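3.2 Worktop color and reported glare

The second part of the survey dealt with the surfaces people work at. Respondents in the Vandlow and Kullow buildings were asked to rate glare from their main worktop on a five-point scale, once in the morning and once after lunch, on a day of their own choosing in May. Of the 878 forms handed out, 696 came back with both ratings filled in. Forms with only one rating were left out of the analysis, although their comments were read and are used in Section 4.

Worktops were sorted into three groups by color: white, mid-tone and dark. Finish (matte or gloss) was recorded separately by the person who collected the forms. We did not measure reflectance at every desk. A hand-held meter was used at 60 of them, and the readings agreed well enough with the color groups that we kept the simpler sorting for the rest.

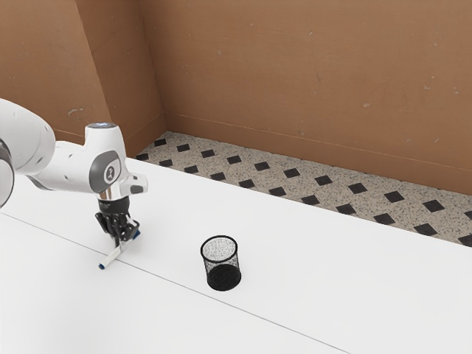
Figure 3. Worktop color in a rendered interior.

Glare ratings were higher for white worktops than for the other two groups in both buildings, and the gap was wider in the afternoon. The Kullow building has its larger windows on the west side, and most of the difference came from desks within two rows of those windows. A broad white top such as the one in Figure 3 takes up a large share of what a seated person sees, so even a small rise in its brightness is noticed. Several respondents wrote that the trouble was worse with small shiny objects near the work; the silver cylindrical part in the same figure, which reflects the light, is the kind of surface they had in mind. Mid-tone tops drew few comments of any sort.

Finish mattered less than we expected. Gloss tops were rated slightly worse than matte tops of the same color, but the two ranges overlapped and in the Vandlow building the difference disappeared when desks next to windows were removed. One reason may be age. Many of the gloss tops in Vandlow had been in use for years, and a worn gloss top can behave much like a matte one.

Respondents were also asked what they had done about glare, if anything. The most common answer was to lower a blind, followed by moving the screen. A smaller group had covered part of the worktop with a desk pad or a sheet of paper — 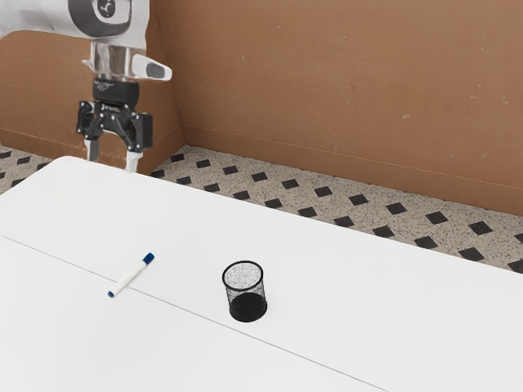 in most cases a dark pad bought by the respondent. Those who used a pad gave lower afternoon ratings than their neighbors at uncovered white tops, but they had chosen to do so themselves, and we can't say how far the pad was responsible. The trial in the Bitar annex, where pads were given out by desk number, was set up to answer this and is reported in Section 5.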